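Search this site Enter keywords Go

PRESS RELEASE
13th January

Riquelme sets out two-stage plan for buying kitchen robots

Riquelme, the contract catering group, has approved a two-stage plan for the purchase of robotic arms for its food preparation sites. The first stage covers 11 arms at the Skenwood kitchen. A further 13 will be ordered for Gadimcombe in November, subject to a review of running costs.

Each arm has been budgeted at 800 pounds a month on a lease that includes servicing and spare gripper fingers. Software will be supplied by Fludora.

"We have chosen to lease - and to test each task in simulation before any money is committed to a site," said Shireen Van Wyk, Director of Procurement. "Handling loose vegetables on an ordinary table was first on our list."

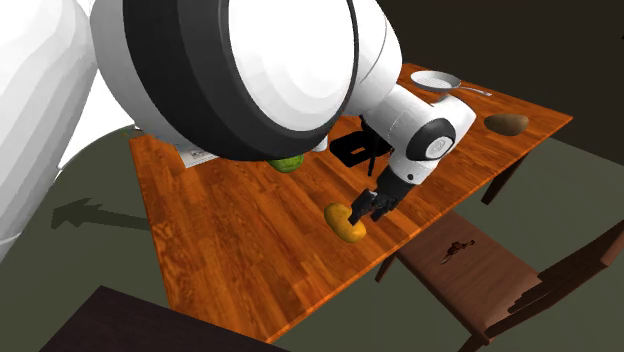
Will the plan lead to job losses in the kitchens?

Staff numbers at both sites will stay as they are for the length of the lease, and training has been budgeted separately.

Suppliers wishing to tender for the Gadimcombe stage should write to Boyang Tang, quoting reference 1415.

Contact: Riquelme Press Office | Copyright Riquelme | Back to top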